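Canddale moves its packing trainees to the robot tables

Canddale, which packs play-food sets for schools and toy shops, has started teaching its hand packers to run two-armed robot tables. The first 14 people began in July, and 13 are still on the course.

Trainees spend three weeks at a table before they go near the line. They practice with toy fruit and clear containers, guiding the arms through a pick until the motion can be saved and repeated. Packers who finish will move up one pay grade and look after the tables on their shift -- setting them up, fixing bad picks and deciding when to go back to hand work. 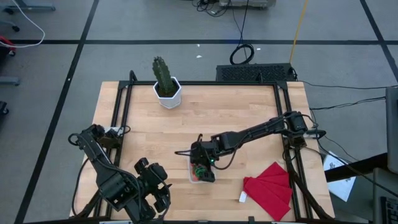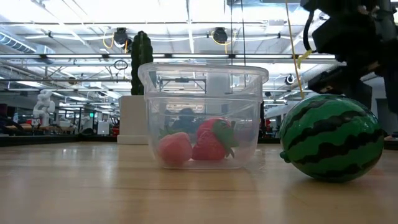
Gilang Oei said the work was easier on the wrists but harder on the head, and that a full shift of watching an arm left him more tired than packing ever did. He would like people to swap between the tables and the hand line every few hours. Tirta Liem agreed with the swap but wanted the new pay grade written into contracts first.

Canddale employs 61 packers and says it plans no layoffs this year. It has made no promise beyond that. A second group starts once the first has moved to the line.

Related items
Staltine adds a late shift at its sorting hall
Hutapea warehouse staff vote on new break rules
Rikov to retrain forklift drivers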